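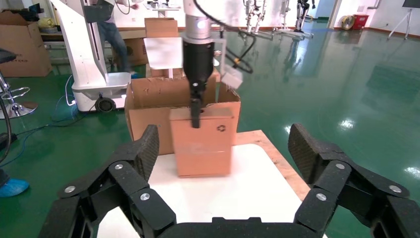
Prindano two-arm packing cell, small carton work

Search products Go
We use cookies to remember your basket. Accept / Settings

Prindano packing cell

The Prindano is a pair of robot arms on a mobile base, sold by Plorkalholm for packing benches where small cartons go into larger ones. It is meant for work that people now do by hand for a whole shift.

What changes on the bench

Most of the strain in hand packing comes from reaching and turning the wrist. At Dudás, where six packers share the outgoing bench, the cell took over the small cartons in June. The packers kept the mixed orders, the labels and the final check. They now swap places every 18 minutes -- the old rota kept one person in the same spot until the break.

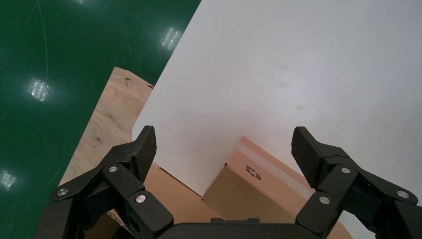

Training is included in the price and takes place at your own bench. Pieter Boersma runs it and likes to start with the grippers, as these are what staff will clean and check most often. The finger pads have a fine diamond-textured surface for holding plain card, and a taped brown box like the one between them is a good first item to practise on. Staff learn to open the fingers, stop the arm and clear a jam before they run a full order.

In daily use

One trained person can look after the cell and still do other work close by. Wrist and gripper cables should be looked over at the start of each shift. Pads are changed after around 3000 picks, with a hand tool supplied in the kit. The Ikus control panel keeps the count.

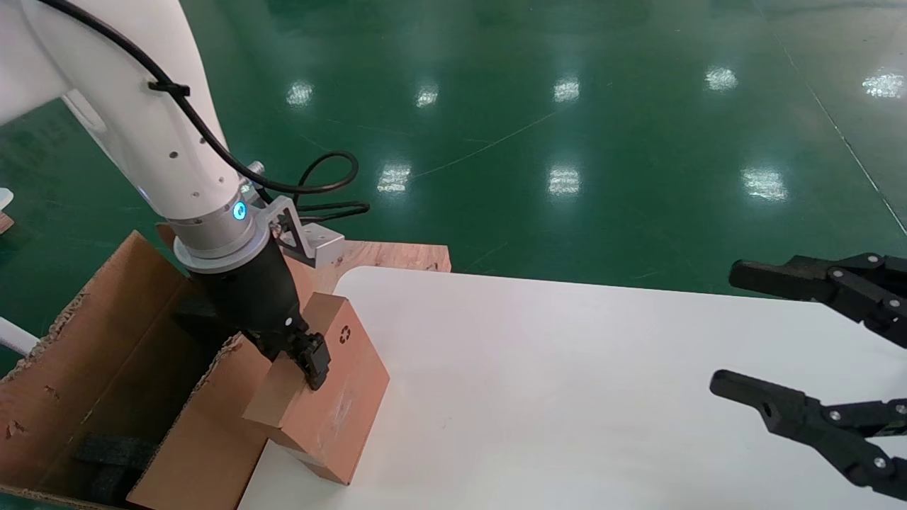 Ordering

Order code 276. Delivery, set-up and staff training included. Spare pads sold in pairs. Please tell us your bench height when you ask for a quote.

Contact us | © Plorkalholm | Back to top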